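Household Stock and Storage
Unit 5: Sorting toiletries into bins
Course handout, Grurkelbridge Adult Learning. Instructor: Hakim Manurung

Bring this handout to the September session along with your notes from Unit 4. The reading from the Brophy booklet is optional this time, but the last two pages on shelf labels will help with the written task.

5.1 What the unit covers

Toiletries are awkward to store. They come in tubes, bottles, bars, boxes and soft packs, and a cabinet that holds all of them together soon turns into a pile. In this unit we sort a mixed lot into open containers on a table before anything goes back on a shelf. The table work is slow the first time and gets quicker with practice.

We use 3 containers for the basic layout: two shallow ones and one deep one. The color does not matter much, but each one should be easy to tell from the others at a glance. In the practice layout they are a blue bin, a yellow bin beside it, and a taller yellow basket at the right-hand end.

5.2 Tubes and bottles

Large squeeze tubes are the items students most often put in the wrong place. They look stable when full and fall over when half used. Stand them on the cap if the cap is flat and wide. If the cap is narrow or rounded, lay the tube down or lean it against the wall of the bin with other items beside it.

Pick up a tube by the middle of the body with light pressure. Check that the cap is closed before you tip it.

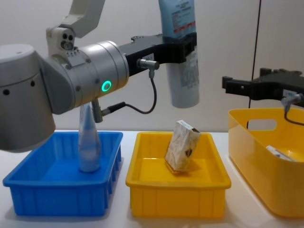

Should a nearly empty tube be kept with the full ones?
Keep it in front of them, so that it gets used first. If there are two open tubes of the same product, finish the older one and put the other at the back.

Bottles with pumps go in last. Turn the pump to the locked position where there is one. A bottle that will not lock should stay upright at all times, and it is better kept in a corner of the bin than in the middle.

5.3 Boxed soap

Bar soap in cardboard is the easiest group to sort. The boxes are small and stack well, and the printing on the side usually gives the scent and the weight. Leave the bars in their boxes until they are needed. Soap that has been unwrapped for a long time dries out and can crack, although some people prefer a harder bar and unwrap theirs on purpose.

A shallow tray suits boxed soap better than a deep bin. In a deep bin the boxes end up in layers and the bottom layer is forgotten. Small rectangular boxes can be laid flat or stood on the short end. Standing them up saves space, but a single box on its end tips easily, so fill the row or put a divider behind it.
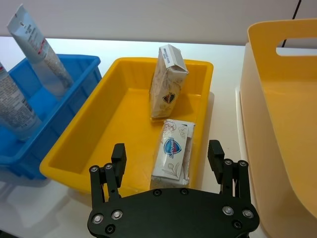
How many bars are worth keeping in the house?
For a home with two adults, 5 bars is a sensible upper limit. Past that point the soap takes up room that other things need, and the scent starts to get into towels and paper goods stored nearby.

Cardboard picks up moisture. Wipe the tray and let it dry fully before the boxes go in, and do not store them under a sink unless the pipes are sound. Boxes that have gone soft should be opened and the bars moved to a dry dish.

5.4 The deep container

The tall basket is for bulky and light things: cotton pads, sponges, spare washcloths, rolls of tissue. Heavy bottles do not belong in it. A deep basket with handle holes is meant to be lifted, and most people will lift it with one hand whether they should or not.

Leave the deep container empty until both shallow ones are finished. Students who start with it tend to throw in anything they are unsure of, and then the whole basket has to be sorted again. Anything you can't place goes to one side of the table — away from the containers — until the end. 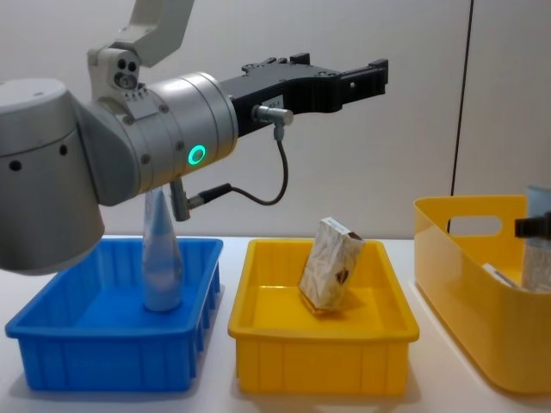

The pile of unplaced items should be small. Travel sizes, samples and single sachets make up most of it. Put them together in a small pouch or jar. If the pouch is full, go through it and throw out whatever you would not pack for a trip.

5.5 Soft packs

Wipes, refills and other things in plastic film are stored upright in a shallow tray, with the opening at the top. Lean them against the back wall of the tray. A clear package has the advantage that the contents can be checked without handling it.

Do not mix soft packs with boxed soap. The corners of the boxes can catch the film, and a small tear in a pack of wipes will dry out the whole pack. One type to a tray is the rule for this course, even where it leaves a tray half empty.

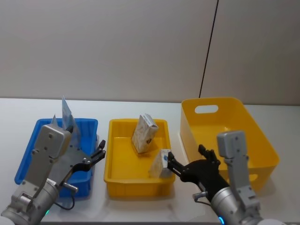
Once the trays are filled, check each one for height. Nothing should stick up so far that the shelf above touches it. Measure the shelf gap first and allow 3 inches of clearance for your hand.

5.6 Labels

Label the container and not the shelf, so the label moves with it. Use one or two words: SOAP, TUBES, WIPES. The Punatura method in the Brophy booklet uses numbers with a key on the door. It works for a storeroom but is more than a bathroom cabinet needs.

5.7 Task for next time

Sort one cabinet or drawer at home using the layout in 5.1. Write down:

What you had in each group
Which items went to the unplaced pile, and where they ended up
Any container that was too deep or too shallow for what you put in it

One page is enough. Hand it in at the Grultimau room before 11 on Sunday — the box is on the left inside the door. Students who share a home may sort the same cabinet but should write separate pages.

Unit 6 covers cleaning supplies, including what must not be stored together.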